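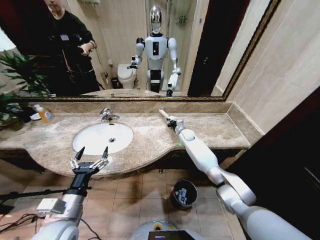 Vanity counter and mirror, small bathroom.

Oct 22, 2021
Posted by the Ivel press archive desk

Rumour sampling, gossip weeklies, continued. The Gultstead box was opened and 300 covers were sorted by claim type: pregnancy, separation, feud, reunion. Of these, 200 carry a date and have been entered. The remainder are held in the Plinstead tray until the issue numbers are checked.

Coding of the Gatchalian divorce story is complete. It ran on eight covers, six of which cite an unnamed "insider" - the wording is nearly the same each time. Colleagues are asked to code such sources as U and to leave the confidence field blank.

Two covers are stuck together and have not been separated. The second reading is to begin in November.

2 comments | 6 shares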